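Drarby Shared Workshop
Minutes, robot build group
7 December 2023

Present: Ottmar Ackermann (chair), four members of the build group, one guest from Villanueva.

1. Previous minutes
Approved with one correction. The shoulder bracket for Brarnen was cut from steel, and the minutes had said aluminum.

2. Brarnen, arms
The left elbow motor was replaced and the joint now reaches its full range. The right elbow still clicks when it starts under load. Ottmar will open the gearbox before the next meeting and bring the worn parts if he finds any. The wiring down both forearms needs proper clips. Tape is not to be used again.

3. Budget
The group was given 2000 for the year and has spent over half. The largest item was the motor controllers from Fikier. Agreed to hold back 50 for fuses, connectors and small hardware. A second depth camera was discussed and put off.

4. Bowl task
Discussion of what the two arms should be able to do by spring. Carrying an open bowl of water with both hands was proposed and accepted. The water should be shallow to begin with, and the bowl kept low over the table. Glass is harder for the camera to pick out than the plastic tub used so far, so both will be tried. One member asked for the grip force to be logged on each run. 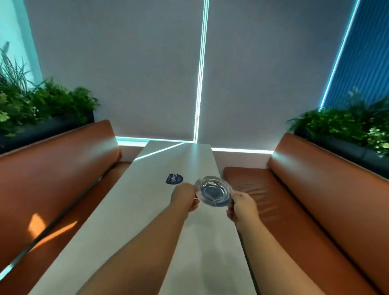
Speed was the other question. Ottmar wants the lift slow and the tilt limited in software. The guest suggested stopping the arms if the hands drift apart by more than a set distance. Agreed to try this first on the plastic tub.

5. Storage
The spare arm parts are to go on the top shelf, labeled. Batteries stay in the metal cabinet.

6. Next meeting
To be set by email. Ottmar will bring the grip logs.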